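Skareslow Community Canteen Records – README

Transcribed menus, price lists and kitchen notes from the canteen newsletter

Contents of this file: what the collection covers, how it is arranged, how the transcription was done, known problems, terms of use, contact.

Overview

The Skareslow canteen published a small newsletter for its regulars. Each issue carried the menu for the coming weeks, a price list, one or two recipes, and a page of notes from the kitchen. The collection puts the text of those issues into plain tables so that people interested in everyday food, prices and the language of menus can search it.

The collection covers 30 issues. Of these, 19 were transcribed from clean paper copies kept in the canteen office. The rest came from photocopies, and the quality of those varies a good deal. Every row in every table says which kind of source it came from.

Thérèse Sawatzky began the project as an index to the recipes. Severyn Zhuravel added the price lists, and the menus followed when it became clear that neither of the other two made much sense without them. A dish called "green soup" on a price list can be three different soups depending on the month.
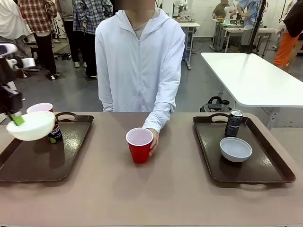 Vol. 2, No. 4

Issues are cited by volume and number throughout, in the form printed on the newsletter's cover. Page numbers start again at 1 in every issue. In the tables the citation is split into three columns (volume, number, page) so it can be sorted. Supplements have the letter S after the number and are treated as separate issues for sorting only.

Files

menus.csv – one row per dish per day. Columns: volume, number, page, day_order, meal, dish_as_printed, dish_normalized, source_type.

prices.csv – one row per priced item. Columns: volume, number, page, item_as_printed, price_as_printed, price_numeric, portion, source_type.

recipes.csv – one row per recipe, with the full text in a single field. Line breaks inside the text are written as a vertical bar.

notes.csv – one row per paragraph from the kitchen notes page. Paragraphs are numbered in reading order, left column first.

terms.txt – a list of spellings and their normalized forms, used to fill the dish_normalized column.

All files are in UTF-8 with commas as separators. Fields that contain a comma are in double quotes. Empty fields are empty – there is no special code for missing values. A price of zero means the newsletter printed the item as free.

How the text was transcribed

Each page was typed by one person and checked against the source by another. Tyson Beaudoin did most of the typing, Giorgia Zanetti most of the checking. Where they disagreed, the page went to Thérèse and her reading was used. Scanned pages were kept in Indum during the work, which let both of them mark up the same page. The Indum export is not part of this release.

Spelling was left as printed in every column ending in as_printed. This includes plain typing errors such as "potatos" and "desert." Hyphens at line ends were removed when the word was clearly one word. Handwritten corrections on the office copies were ignored unless the same correction appeared in a later issue, in which case the later issue is followed and the earlier one left alone.

Portions were hard. The newsletter used "small," "regular," "bowl" and "tray" without ever saying how much was in any of them. A "tray" price covered a main dish, a side and a drink in most issues, but in the second volume the drink was charged separately for part of the run. We recorded the word as printed and did not try to turn portions into weights.

Normalizing dish names

The normalized names are meant for grouping only. "Bean soup," "soup (bean)" and "soup of beans" all become bean soup. "Bean and barley soup" stays separate. Regional names were kept when the recipe page gave a recipe under that name. Anyone who needs finer groups should work from dish_as_printed and build a new list.

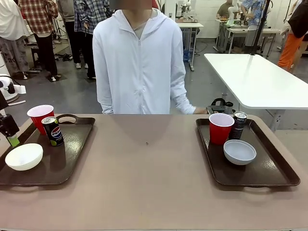 The first version of the term list was too broad and merged most casseroles into one entry. It was redone by hand in September, starting with the 100 most frequent names and then working down. Names that occur once were left as they stood, apart from capital letters and stray punctuation.

Known problems

Two pages in the third volume were bound in the wrong order. The page numbers in the tables follow the printed numbers, so the notes on those pages read strangely if sorted by page.

Several photocopies are dark along the inner margin. Words that could not be read are marked [illegible]. Words that were guessed from the surrounding text are followed by a question mark in square brackets. Please keep these marks if you reuse the text.

Prices in the supplements sometimes differ from the main issue they came with. Both are given. We don't know which one was charged at the counter.

Recipe quantities for the larger dishes are for the canteen's own pots and have not been scaled. The rice pudding recipe in the first volume has no milk in it as printed. It has been left that way.

Terms of use

The tables may be copied, changed and shared for any purpose as long as the collection is credited by name. The recipes credited to Ginette Sutherland are included with her permission and should carry her name wherever they are reprinted.

Suggested credit: Skareslow Community Canteen Records, compiled by T. Sawatzky and S. Zhuravel.

Corrections

Send corrections to Giorgia Zanetti at the canteen office, with the volume, number and page, the reading in the table and the reading you propose. Corrections to the term list are welcome too, but please send them separately – they are handled in one batch before each release. Paper copies of issues we hold only as photocopies can be brought to the office before 3 p.m. and will be returned after scanning.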